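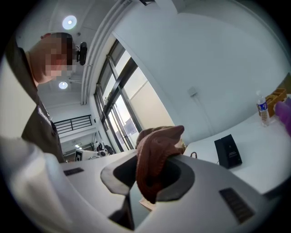
A ribbed, rust-colored knit in the gray-padded opening of the gripper.

Knitwear is where most robot hands go to embarrass themselves. Boxes, fine. Bottles, fine. Hand one a ribbed knit and it grabs a fistful of air, or the knit and the table cover too.

So Plernix wants to sell you a kit. Hand-held gripper, camera on board, software license, one carry case. You squeeze it, you pick things up, it records. Feed the recordings to your arm and the arm learns the job your way. $3,164 for the starter set, arm not included. I got six days with one.

First day was mostly cables. The quick start guide skips a step (page 4, charge the handle before pairing - Gerardo Malabanan at Plernix support sorted me out by phone, took him a minute). After that, easy. Power on, wait for the chirp, pick stuff up.

And it does feel good in the hand. Smooth white plastic, rounded everywhere. Heavier than I wanted by mid afternoon. My wrist had opinions. The vents blow a little warm air over your knuckles, fine in a cold room, less fine in June.

Fabric first, because everybody asks. Thin cotton was a mess, slid out over and over. Thick ribbed stuff went much better, the rubber gets hold of the ribs and hangs on. Socks great. Silk scarf, forget it.

Kwadwo Antwi runs returns at Stirkska, the online clothing shop, and has had two kits since May. His people recorded 1,000 pickups before the arm did anything he'd call useful. "The first few hundred, it was folding like my kid folds," he says. "Now it sorts sweaters all night and I don't look at it." T-shirts still go to humans.

Amancay Huenchumán is less sold. She tried the kit for her repair business, Pirkari, and sent it back inside a month. Too much recording, too little time, and the export tool crashed on her twice. It crashed on me once, after a long session, and ate the lot. Save often. Plernix says a fix is comming in the next update, no date given.

Other gripes. Manual is thin. The carry case latch is junk. Left handers get the trigger on the wrong side, and a lefty shell costs extra - cheeky, at this price.

Kinsella makes the obvious rival. Cheaper, lighter, worse camera. I'd take it for boxes and never for cloth.

Would I buy the Plernix? For a shop with one dull job, lots of it, and someone patient to do teh recording, yes. For a hobby bench, wait for the rental plan. Six months minimum, pricing due later this summer.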